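Handgreifer in der Halle: Fingerauflagen jetzt mit festem Wechselplan

In der letzten Ausgabe hatten wir kurz erwähnt, dass die Greifer der Sesora-Zelle nachgearbeitet werden. Mehrere Leserinnen und Leser wollten wissen, was das im Einzelnen bedeutet. Deshalb folgt der Ablauf etwas ausführlicher.

Die schwarzen Auflagen an den Fingern sind das Verschleißteil. Ihr feines Gitter sorgt für Halt, setzt sich aber mit Staub und Abrieb zu. Bisher wurde gewechselt, wenn jemandem auffiel, dass Teile rutschen. Ab sofort gilt: Reinigung nach 8 Betriebsstunden, Wechsel nach 40. Die Stunden stehen im Wartungsheft, das am Ladeplatz liegt. Wer einen Greifer zurückbringt, trägt die Laufzeit ein.
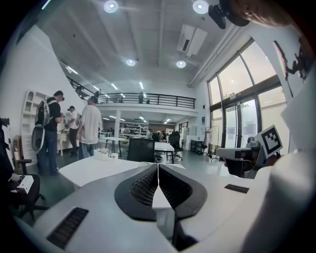

Kulside, September. Zum Reinigen wird der Greifer ausgeschaltet und der Akku entnommen. Die Auflagen mit einer weichen Bürste entlang des Gitters ausbürsten, danach mit einem leicht angefeuchteten Tuch nachwischen. Kein Lösungsmittel, das Material wird davon hart. Die Lüftungsschlitze im weißen Gehäuse nur absaugen. Druckluft treibt den Staub nach innen und hat uns im Frühjahr bereits einen Lüfter gekostet.

Beim Wechsel werden immer beide Auflagen eines Greifers getauscht. Mit einer neuen und einer alten Auflage schließen die Finger ungleich, und die Nullstellung stimmt nicht mehr. Die Ersatzsätze kommen von Plullik und liegen in Schublade 2 des Werkstattschranks. Die Schrauben werden von Hand angezogen, bis sie anliegen, und erst bei geschlossenen Fingern festgedreht. Danach den Greifer dreimal ganz öffnen und schließen und die Nullstellung neu setzen.

Die Markerkarten mit dem schwarz-weißen Muster gehören ebenfalls zur Kontrolle. Sie müssen plan sitzen und dürfen weder Kratzer noch Fingerabdrücke haben. Eine gewellte Karte wird ersetzt und nicht wieder angedrückt. Nach dem Tausch ist die Kalibrierung im Menü der Zelle neu zu starten. Bricht sie mit Meldung 119 ab, wird der Marker nicht erkannt. Meist spiegelt dann das Tageslicht auf der Karte, und es genügt, sie etwas anders auszurichten.

Die Kamerahalterungen bleiben bitte, wie sie sind. Sie werden von Hordiienko eingestellt. Lockere Halterungen mit Klebeband markieren und im Heft vermerken, der Greifer kommt so lange in das Sperrfach.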